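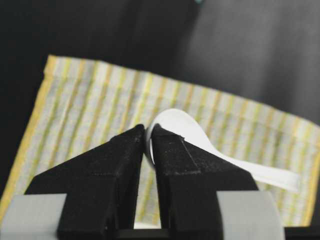
Jaidee Soups: Frequently Asked Questions

Same questions keep coming in by phone during lunch, so they're going here. Please look before calling! Lunch is bad for the phone.

Where are you?
Skamance, in the Sevumora building, unit 307. Third floor. Yes a soup place on the third floor. Elevator is past the dry cleaner, stairs are by the side door. If you're in the lobby looking at the fish tank you've gone too far.

What are your hours?
Open at 10 in the morning, close when the soup's gone or at 8 pm. Usually the chicken goes first. In July we close at 3, too hot up here.

Do you take reservations?
No. Walk in, order at the counter, find a seat. Big groups, see below.

How do I order ahead?
Through Hivex, or by phone before 11. Hivex is faster. Pick your soup, pick a time, pay, done. If the app says we're closed and it's the middle of the day, we've run out of something big and shut it off for a bit to catch up. Try again later or just come up.

I ordered on Hivex and got the wrong soup.
Sorry. Call and tell us the order number, or bring it back up if you're close by. We'll remake it. Refunds for app orders go through the app, we can't push the money back from our end. We do see the request though and we say yes to nearly all of them.

How long do you hold a pickup?
2 hours. After that the noodles are done for and we toss it. If you know you're going to be late, call, and we'll keep the noodles out and the broth hot.

What's in the broth?
Depends on the broth.
Chicken: chicken, onion, ginger, white pepper, salt, fish sauce.
Beef: beef bones, onion, star anise, cinnamon, fish sauce, a little sugar.
Vegetable: daikon, cabbage, dried mushroom, carrot, soy sauce.
Sour: starts as the chicken one, then lemongrass, lime leaf, tamarind, chili.
No bouillon cubes in any of them. No MSG in the vegetable, some in the beef.

Can the sour soup be made vegetarian?
Yes, ask for it on the vegetable broth. Same price. Tastes a bit sweeter. On Hivex it's under "changes", scroll down, it's easy to miss.

Is anything gluten free?
Rice noodles are. Chicken broth is. Vegetable broth has soy sauce with wheat in it so no. The egg noodles obviously no. We cook both kinds of noodles in the same kitchen and share baskets when it gets busy, so if you have celiac please be careful with us. We can do a fresh pot if you ask before the lunch rush, not during.

Nuts? Shellfish?
Peanuts are on the tables in jars and in the chili crunch. Shrimp in the dumplings, and the dumplings get boiled in their own pot. We can't promise zero traces of either one. Ask at the counter, tell us it's an allergy and not just a dislike, we handle those differently.

How spicy is spicy?
Mild has none. Medium is what most people want. Hot is hot. We don't refund hot. You can always add more from the jar so start low.

Small or large?
Small is lunch. Large is lunch and then a nap, or two kids sharing. Extra bowl for sharing is free, just ask when you order.

Can I get extra noodles?
Yep, small charge. Extra broth is free if you're eating in, once. For takeout it's charged becuase of the container.

Why don't you give spoons with takeout anymore?
We do, you have to ask. Too many were going in the trash. There's a box to tick in the app and a cup of them by the register. The ceramic ones are for eating in. Please don't take those home. They keep disappearing and then it's a busy lunch and people are drinking out of the bowl.

Do you sell the spoons then?
Sometimes! We order extra when we restock and put them on the shelf by the door. Dishwasher is fine. Microwave is fine too but why. If the shelf's empty we're out, and no we don't know when the next box comes.

Do you sell broth by the quart?
Yes, frozen, chicken and beef only. Freezer on the left as you walk in. Thaw it in the fridge overnight, bring it to a full boil, taste it, then add salt. We go light on salt in the frozen because it cooks down. Keeps a few months. Once thawed use it in three days, don't refreeze.

Best way to reheat leftovers?
Take the noodles out first. Heat the broth in a pot until it's really boiling, drop the noodles in right at the end. Microwaving the whole thing together works but the noodles go to mush, and the egg can pop. Herbs on last. If you know you're saving half, ask us to pack the noodles separate and you'll be much happier the next day.

How do the points work?
One point per cent spent, before tax. 4000 points gets you a small bowl, any kind. Give your phone number at the counter. Points from Hivex orders take a day to show up, so don't panic. They don't expire. Can't be used on frozen broth or gift cards.

I forgot to give my number. Can you add the points?
If you have the receipt, yes. No receipt, no, there's no way for us to look it up.

Do you cater?
Small stuff. Office lunches, birthdays, up to what fits on our cart. Give us two days' notice. Broth comes in big insulated jugs, noodles and toppings on trays, you put it together there. We need the jugs back, there's a deposit on them. Weddings, no, sorry, tried it one time.

We're a group, can we all sit together?
Come before 11:30 or after 2 and probably yes. At noon no way. The long table by the window can't be held, first there gets it.

Parking?
Garage under Sevumora. We validate one hour, bring your ticket up. We can't do it after you leave, and can't do it for the street meters.

Strollers, wheelchairs?
Elevator goes right to our floor, door is wide, the restroom down the hall is accessible. The two tables nearest the counter have the most room. If the elevator is out call us and we'll bring your order down to the lobby.

Dogs?
Service dogs yes. Other dogs no, building rule.

Do you take cash?
Cash and cards. No checks. Nothing bigger than a fifty please, the drawer is tiny.

Left something behind?
Umbrellas and scarfs go in the bin under the coat hooks. Phones, wallets and keys are behind the counter, ask whoever's at the register. Bin gets emptied at the end of the month.

Something not on here?
Email is best, or come by mid afternoon when it's quiet. Phone after 2:30.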